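Desk Things: Glasses, Pens and Plates
Posted by Ikhsan Nair – June 11, 2020

This is set 12 in the tabletop series. The subject is the small stuff that collects on a shared desk and where it goes at the end of the day. Pens go in the cups, plates go to the side, and glasses go in a case. The desk at Ukeo is used for all of it. 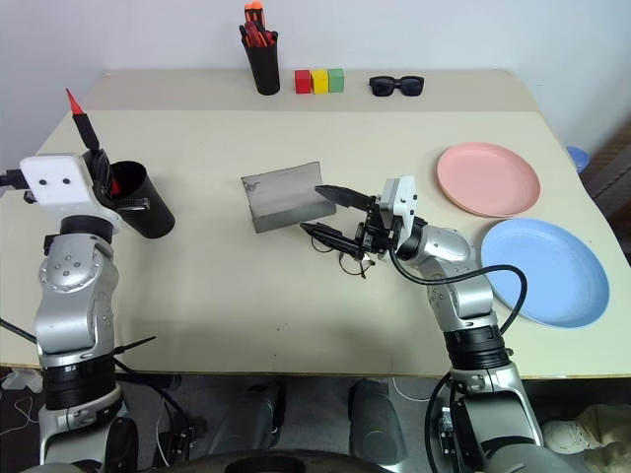
Thin black-framed glasses, two black pen cups, and a pink plate and a light blue one on the right.

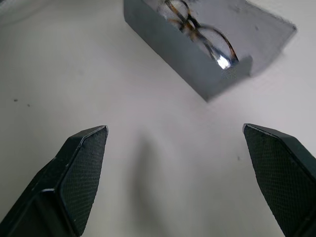
A gray case or shallow box, open on the tabletop.

Can you clean a fabric-lined glasses case?
Wipe the inside with a barely damp cloth and leave the case open overnight. Shake out any grit first – that is what scratches lenses.

The next set covers drawers and trays. I started sorting those in April and still have 3 boxes to go through.

Filed under: Home & Desk, Small Objects, Tidying

Recent galleries
Pirosico Kitchen Shelves (14 photos)
Tasura Coat Rack
Cables and Chargers
Mugs, Second Shelf

Contact | © 2020 Nair Galleries | Back to top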